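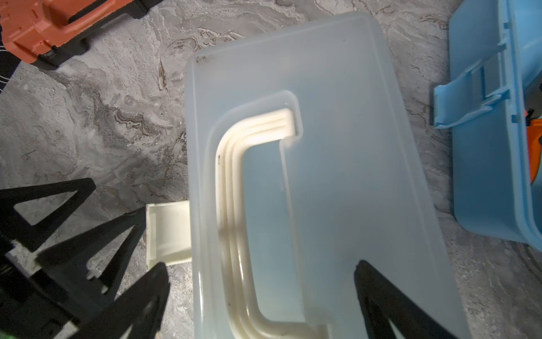 **Unit 3: Routine care of the handling cell**
Ultan Brennan, Sukville workshop, March 16, 2023

These notes cover the arm with the fin-type fingers. Read them before your turn at the cell and keep them with your log sheet. The Akix controller manual has the full alarm list, so it isn't repeated in these pages.

## Before you touch the gripper

1. Finish the running cycle, then press Hold.
2. Move the arm to the service position (program 162).
3. Turn the key to Manual and take it out. The key stays in your pocket until you are done.
4. Shut the air valve if you plan to remove a finger.

Program 162 moves slowly on purpose. Don't raise the speed override to save time.

## Fingers

The fingers are flexible and have an open lattice. When one presses against a part, the side in contact bends and the tip curls toward the load. A finger that has started to fail still does this, but it comes back late or stays slightly bent.

Check each finger in turn:

- Bend it by hand and let go. It should return at once.
- Look at the inside corners of the cutouts. Cracks start there, usually near the base.
- Wipe the contact face with a damp cloth. No solvent.
- Try the base screws with the short key. Snug is enough - the threads are in plastic.

Replace fingers in opposing pairs. A new finger facing an old one pulls the part to one side, and you will spend an hour looking for a fault in the program.

## Wrist camera

Clean the lens with the dry cloth from the drawer, then look at the live view with the gripper open and again with it closed. The fingertips should be sharp enough to see their edges in both positions. If they have shifted since the last log entry, check the bracket before you change anything in software.

Reset the exposure only with the shop lights on. Clear and frosted plastics are the hardest parts we handle. They pick up reflections, and the edge the camera finds may be a shadow. Test with one of these as well as with a solid-colored part.

## Grip test

Run the test five times on a lid and five times on a box. Start at the low force setting and go up one step only if the part slips. Wide, thin parts flex when squeezed from the sides, so watch the middle of the lid as the fingers close. If it bows, go back a step.

Write down the force step, the part used and any slips. "OK" is not a log entry.

## Common faults

| Sign | Check first |
|---|---|
| Alarm 665 on closing | Cable pinched at the wrist |
| One side closes late | Dirt in the slide |
| Part turns when lifted | Mismatched fingers |
| Pick point drifts | Camera bracket |

Alarm 665 came up twice in January, both times after the cable clip had been left off. Put the clip back before you turn the key.

**For next week:** bring your completed log sheet and read the Noiphan handout on slide lubrication, first section only.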